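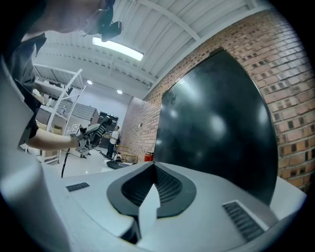

What is an embassy?

Countries need to talk to each other. All the time. About fish, trains, lost passports, big scary stuff too. So most countries send a small team to live and work in other countries. The building where the team works is called an embassy. The boss of it is the ambassador.

Let's pretend there are two countries, Wondar and Plisow. They share a river, the Ahonen. Wondar has an embassy in Plisow's capital city, Dorkgate. Plisow has one in Wondar. Fair's fair.

The Wondar embassy in Dorkgate has 40 people working in it. Some come from Wondar. Lots of them are from Plisow and go home for dinner like anybody else -- drivers, cooks, the people at the front desk, translaters.

What do they do all day?

Mostly read, write and talk. Really. They read the Plisow newspapers and write reports home. They go to meetings. They help Wondar people who get in trouble on vacation, lose their money, get sick, get arrested. They stamp visas for Plisow people who want to visit Wondar. A visa is permission to come in. Usually a sticker or stamp in your passport, sometimes just an email now.

And parties. Yes, there are parties. But people at those are working, sort of. Easier to ask a hard question over a plate of snacks.
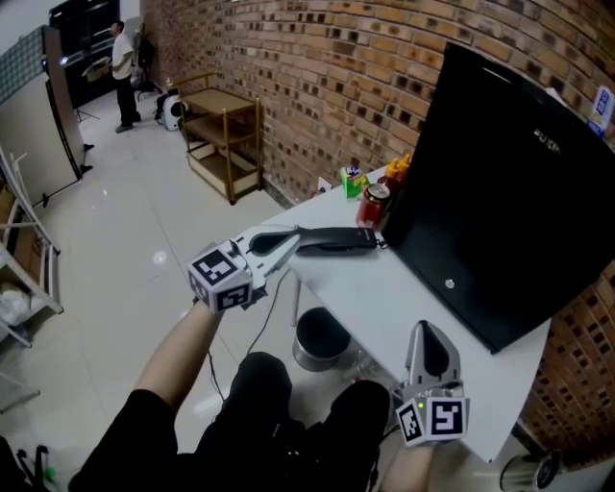

Can the police just walk into an embassy?
They have to be invited first. The host country's police stay outside unless the ambassador says they can come in. Almost every country has agreed to this rule, and it's old -- a version of it goes back way before phones or planes.

Lots of people think the embassy is a little piece of the other country. Nope. The land under the Wondar embassy is still Plisow land. Plisow has just promised to keep out.

Ambassadors have a special protection too. It's called diplomatic immunity. Big words. It means they usually can't be arrested or taken to court where they work. They're still supposed to follow the rules, like speed limits. If one behaves really badly the host country can say "go home" and they have to pack.

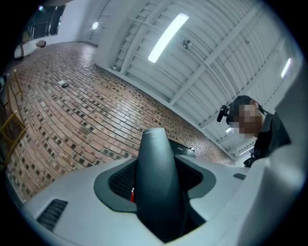
What happens when countries get mad?

There are steps. Going up:

First, a complaint. Plisow calls in the Wondar ambassador and says we're not happy. Say Wondar built a dam on the Ahonen and now 900 farms in Plisow are short of water.

Next, calling the ambassador home "for a talk." Everyone knows what it means. In our story Wondar's ambassador leaves in September and is gone 109 days.

Then, sending people away. Plisow tells 3 Wondar diplomats to leave. Wondar will probly do the same right back.

Last, closing the embassy. Doesn't happen much. Even then a third country often passes messages for them, so they can still talk a bit.

Words to know

Ambassador -- the top person in an embassy.
Consulate -- a smaller office in another city. Mostly passports and visas.
Host country -- the country the embassy is in.
Treaty -- a written promise between countries.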